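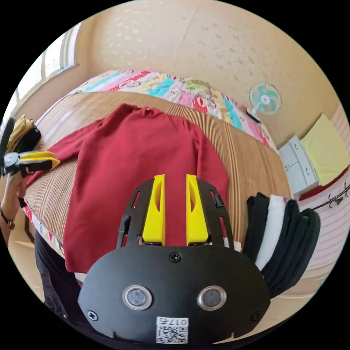 Red fabric behind two yellow fingers

Is it wrong to keep praying for the same thing?
Posted in Faith and Everyday Life

I have been praying for my brother to come back to church for 11 years. He stopped going after our father's funeral and he gets annoyed if I bring it up, so I quit bringing it up. I still pray for him every night before bed, mostly in the same words. Lately I wonder if I'm doing it out of habit. A woman in my Bible study said that asking over and over shows a lack of faith, and that I should ask once and leave it with God. Another person there told me the opposite. I would like to hear from people who have prayed for one thing for a long time. Did you stop? Did you change how you asked?

I'm Methodist if that matters, but I'll read anything.

Atieno Nyaga 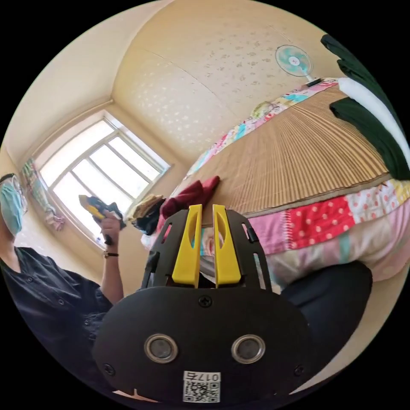 Yellow fingers upright on the black gripper

Gremska

The woman in your group may be thinking of Matthew 6:7, where Jesus warns about "vain repetitions." I don't think that verse is about you. It is about piling up words as if the number of them did the work. In Luke 18 there is the widow who keeps going back to the judge, and Luke says outright that the parable was told so people would pray and not give up. Jesus also prayed more than once in Gethsemane, and Matthew says he used the same words.

Paul asked three times about the thorn and then stopped, but he stopped when he got an answer. You haven't said you got one.

On the habit question, I prayed for my daughter's marriage for years and a lot of those nights I was half asleep. I don't believe those prayers were thrown out. What helped me was writing a line or two in a notebook before I prayed.

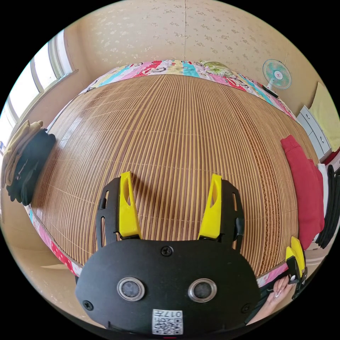

Some weeks the line was only her name. Other weeks I wrote what I was angry about, and I found that I was praying about my own worry as much as about her. After that I began asking for ordinary things on her behalf, like a decent night's sleep or a friend at work. Her marriage did end, in March two years ago. I still pray for her and I'd do it again. You might try asking for something for your brother that has nothing to do with church - his health, his job, whatever he is dealing with now.

Borkowska

Just keep going. My grandmother prayed for my uncle for 40 something years. God isn't bored.
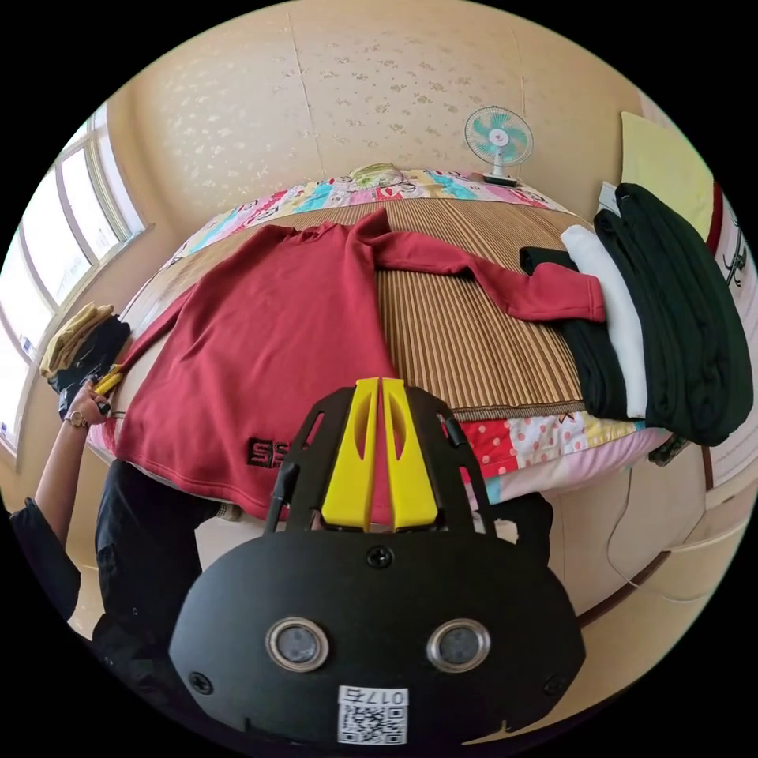
Dayton, Ohio, 11 May 2024

Afonso Rocha

I'll give you the other side, as a brother who left. I was away from Mass for a long time and my sister prayed for me the whole while. I knew because our mother told me. It bothered me at first. It felt like being somebody's project. What changed it was that she called me about normal things and never worked the subject in. When I did go back, it was for reasons of my own, and I can't tell you if her prayers were part of it. She thinks they were.

So I wouldn't stop. I would be careful about letting him hear of it from other people in the family. And if the same words every night have gone flat, use a psalm for a while. Psalm 91 was the one she used. I read it now when I can't think of what to say.

Atieno Nyaga

Thank you all. I had forgotten about the widow. I'm going to try the notebook. Afonso, my mother does tell him, so I'll talk to her this week.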